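Handout 2: Working in bed, reading in bed, and what a small table does for your neck
Everyday Ergonomics, evening course, Cladbridge
24 Mar 2019

Last session we did chairs. This time we get to the piece of furniture people spend the most hours on and think about the least while they're awake: the bed! Bring your notes on the three curves of the spine, we'll need them from the first minute.

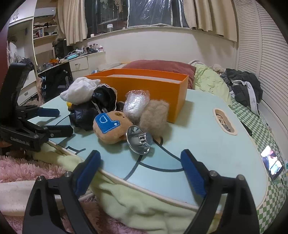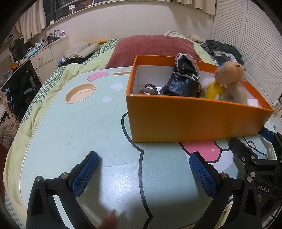

Both are bed tables with printed tops.

**Why does my neck hurt after an hour of reading in bed, even with plenty of pillows?**

Most pillow piles push the head forward and leave the lower back hanging in the air. Your chin drops toward your chest, the muscles at the back of the neck hold the weight of the head the whole time, and the low back rounds to match. Adding another pillow behind the head makes the angle steeper. Start from the bottom instead: one firm pillow in the small of the back, then one between the shoulder blades, then (only if you still want it) a thin one for the head.

## 1. Start with the hips

I love this part because it changes everything above it. Sit on the bed with your legs straight out and notice how your pelvis tips backward. Now put a rolled towel under your knees and sit again. For most people the pelvis comes up a little and the lower back stops complaining, and you haven't touched a single pillow yet.

Tight hamstrings are the usual culprit. They attach to the sit bones, so when the knees are straight and the hamstrings are short, they pull the pelvis under. Bending the knees gives them slack. Cross-legged sitting works for some of you and is miserable for others; hip sockets vary a lot from person to person, so try it and believe your own body.

## 2. The height problem

A mattress sinks and a table doesn't. That's the whole difficulty with working in bed, and it's a lovely little puzzle. When you sit, your hips go down into the mattress while the legs of the table, spread wider and carrying less, stay nearly where they were. A table that looked fine in the store can end up close to your ribs.

Check it like this:

- Sit the way you really sit, for a few minutes, until the mattress has settled.
- Let your upper arms hang and bend your elbows to a right angle.
- Look at where your forearms are. For writing, the top should be level with them or slightly above. For typing, level or slightly below.
- If your shoulders creep up toward your ears, the table is too high. Raise yourself with a folded blanket before you go shopping for anything.

Reading is different from typing! The book wants to be higher and tilted, up near the line of sight, and the hands want to be low. One flat surface can't give you both, so for long reading prop the book on a slope. A ring binder turned sideways is excellent and costs next to nothing.

## 3. Light

Keep the lamp to the side and slightly behind, on the side away from your writing hand. A 400-lumen bulb in a shaded lamp is a comfortable starting point for paper. If you read on a screen, leave a soft light on in the room too, so your eyes aren't jumping between a bright rectangle and the dark.

Look up at the far wall every page or two. The focusing muscles in the eye get to relax when you look into the distance, and it makes you lift your chin as well, which your neck will enjoy.

## 4. How long?

Change position before you feel you need to. Discomfort is a slow messenger and by the time it arrives you've been folded up for a good while. In the December group we tried a timer set to 50 minutes and everybody agreed it was far too long for bed, though fine for a decent chair. Half that worked much better.

## To try before next time

1. Build your usual pillow pile, read for ten minutes, and write down where you feel it.
2. Rebuild it from the lower back upward, with something under the knees. Read for ten minutes again.
3. Measure from the top of the mattress to your bent elbow twice, once when you first sit down and once after five minutes. Bring me both numbers!

Next session is in the same room: floors, rugs, and why kneeling is harder than it looks. Wear something you can squat in.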